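How to hang a curtain behind a workbench (and get the bench clear while you're at it)

Posted 9th February, under Small Rooms

Every small flat has a wall that has given up. Ours has a bench against it, and behind the bench there used to be a view of a power point, two abandoned wall plugs and a patch of paint in a colour I've been calling "rental biscuit". I priced a splashback. Then I priced a curtain.

The curtain won by a humiliating margin, and I've since put up three more for people who should know better than to admire something in front of me. It's an afternoon's work if you own a drill and a bit longer if you have to go and borrow one back.

What you'll need

A curtain track, the plain ceiling-fixed sort. Ours is a Kona, cut down.
White or off-white fabric, washable, light enough to pleat without a fight.
Header tape and hooks to suit.
A tape measure, a pencil, a drill, a step stool.
A bucket, dish soap and two microfibre cloths.
Patience, one serve.

Step 1. Clear the bench. All of it.

You'll be tempted to shuffle everything to one end. Don't. You'll only shuffle it back again once you start drilling, with plaster dust in the butter dish. Get a box, put the lot in the box and put the box in another room. If after a week you haven't gone looking for something in there, you've learnt something about your egg slicer.

Step 2. Wash the surface before you judge it

Speckled grey is the most forgiving bench colour ever sold, and I say that with suspicion. It'll hide crumbs, pepper and most of a spilt coffee until you lean on it in a good shirt. Warm water and a small squirt of dish soap will do nearly any sealed top. Skip the vinegar unless you know what the stuff is made of, as some stone doesn't care for it. Go over it with one damp cloth and then one dry one, and crouch down to look along it towards the light. Smears that were invisible from standing height will introduce themselves.

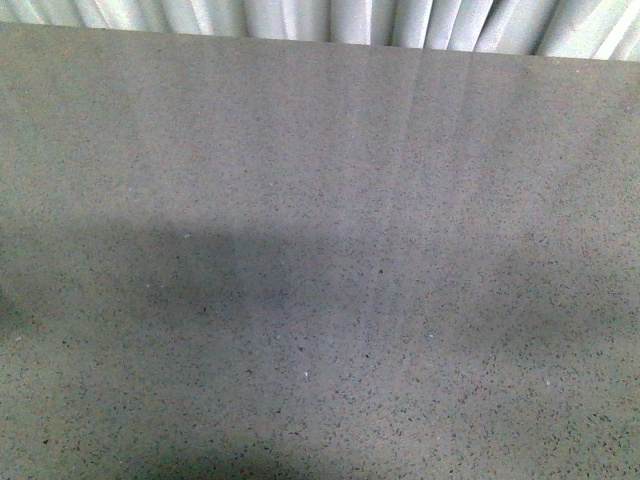 Speckled grey top, pale pleats at the back. Crouch a little and the light streaks show up.

Step 3. Measure the width, then disbelieve it

Measure the wall along the track line and again along the back of the bench. In a decent house these two numbers agree. In mine they've never met. Use the larger one; our wall came out at 2253 mm, a figure I wrote on my hand and then washed off during Step 2, so do these in whichever order suits your personality.

Now double it. That's your fabric width before pleating. People get to this point, look at the price per metre and decide that one and a half times will do. It'll do in the sense that you'll have a sheet nailed to a wall. Fullness is the whole trick. The folds catch the light and the gaps between them go softly grey, and a cheap bit of cloth starts to look like a decision.

Step 4. Work out the drop

You want the hem to finish below the back of the bench, so that all you see is fabric going down behind it. I allow 109 mm, for no nobler reason than that it's what was left over the first time and it looked right. A hem that stops just short of the benchtop looks like school trousers in May. One that lands on top soaks up every spill going.

You'll need a gap between bench and wall for this. Two fingers is plenty. If your bench is fixed hard to the wall, have the hem hover just clear of the surface and get it dead level, and may your plasterer have been sober.

Step 5. Fix the track

Brackets go at each end and then evenly between. We used 4. Find something solid to screw into, or use proper plasterboard anchors, and put the track forward far enough that the pleats hang free of the wall. Slide the end stop in before you hang anything. I know you'll forget. Everyone forgets, and it sounds like a deck of cards going down the stairs.

Step 6. Pleat, hang and fuss

Pull up the header tape from both ends and tie it off with a bow, so you can let it flat for washing. Spread the hooks out evenly. There were 16 on our first panel, and I got them wrong in both directions before I got them right.

If you're using two panels, decide which way they'll overlap.

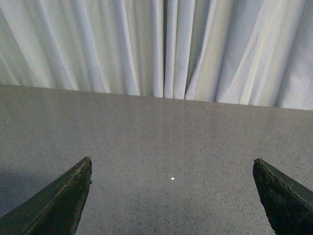 I push the leading edges past each other by a hand's width and leave it at that. Magnets sewn into the hem are a lovely idea if your sewing is better than mine. Then comes the fussing: run each fold between finger and thumb from the top down as far as you can reach, and go and have a cup of tea. New fabric remembers being folded on a shop shelf, and it'll lean and fan out for a few days whatever you do. You can steam it. I generally wait until it gets bored.

Step 7. Check the line where the two meet

Stand back and look along the back edge of the bench. Pale cloth against dark grey is a hard contrast, and it'll show up anything stuck in the join, including the pencil you've been hunting for since Step 3. Wipe along there last. Lint from a fresh-cut hem travels, and white bits on a grey top are the one thing all those speckles won't hide for you.
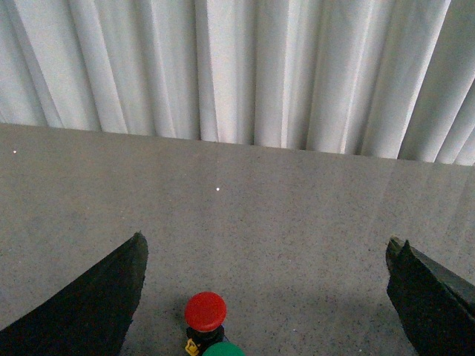
The back edge against the pleats. Two white specks on the grey, lint or just the light.

Looking after it

Take it down when it starts to look tired, let the tape out flat and run it through a cool wash. Hang it back up slightly damp and the creases mostly sort themselves out. Keep it well away from a cooktop, a heater or anything else with ambitions. As for the box from Step 1, bring things back one at a time, and make each of them argue its case.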